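Section 2. Setting up your sorting bin and table

I've set up the Skurkanar sorting kit in three different rooms now, so I'm going to walk you through it the way I'd do it at home, with the stuff I got wrong the first time left in. You don't need tools for this section. You do need a table you trust, a clean cloth, and a bit of floor space to walk around in (more than you think!).

2.1 Picking the table

1. Choose a table with a flat top that doesn't rock. Lean on each corner with your palm. If one dips, fold a piece of card under that leg and try again.

2. Wipe the top down and let it dry all the way. I once set a bin on a damp table and it slid every time I reached in.

3. Leave a strip of bare tabletop showing on at least one side of the bin. You'll want somewhere to rest your hand, a label, or the one piece you can't decide about.

Note: Wood is my favorite surface for this. A light top is great too, as a dropped washer shows up right away. Glass works, but it's noisy and I got tired of it before lunch.

2.2 Placing the bin

4. Take the lid off if yours came with one, and put it somewhere out of the way. We're working with an open top from here on.

5. Set the bin down with both hands. Please don't drag it, especially if there's a finish on the table you'd like to keep.

6. Turn it so the long side faces you. If your bin is square, skip this and have a cookie.

7. Look straight down into it from where you plan to work. You should be able to see all four bottom corners without stretching. If you can't, bring the bin closer to you or raise your seat.

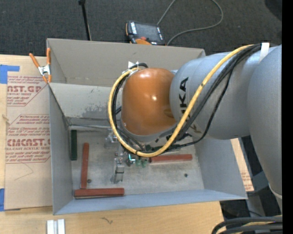 Gray is the color I keep going back to for the bin itself. Black swallows dark rubber parts, and white throws so much light back at you that clear plastic bits pretty much vanish. With gray, nearly everything I sort stands out well enough, and it doesn't look grubby after a week of use either. If you ordered the Reltitz bin in another color, don't worry, all the steps are the same.

Caution: Never fill the bin past the line molded on the inside wall of the Reltitz model. Past that point, pieces start hopping over the rim as soon as you stir them.

2.3 The floor

8. Check what's underfoot before you tip anything in. Carpet is kind to dropped parts and kind to your ears, but a speckled one will hide a small screw for months. (Ask me about December.) If your floor is dark or patterned, lay an old sheet around the table legs for the first few sessions.

9. Move bags, shoes and loose rugs out of your walking path. You'll be looking down into the bin most of the time and won't see them.

2.4 First fill

Start small! The Spahić starter bag holds 173 mixed pieces, and that's plenty for learning how deep a layer you like. I know the Stastport bulk box with its 3000 pieces is sitting there looking exciting, but leave it taped shut until you've done a couple of starter rounds.

Pour low and slow, with the mouth of the bag down inside the bin. Then spread everything out with the flat of your hand until the layer is even. I like mine two pieces deep at most, so I'm picking things up and not digging for them.

Caution: Wear thin gloves for the first spread if your mix has cut metal in it. The edges are sharper than they look.

If pieces keep gathering at one end, your table isn't level. Go back to step 1, fix the leg, and spread the layer again before you move on to Section 3, where we'll get the small trays lined up.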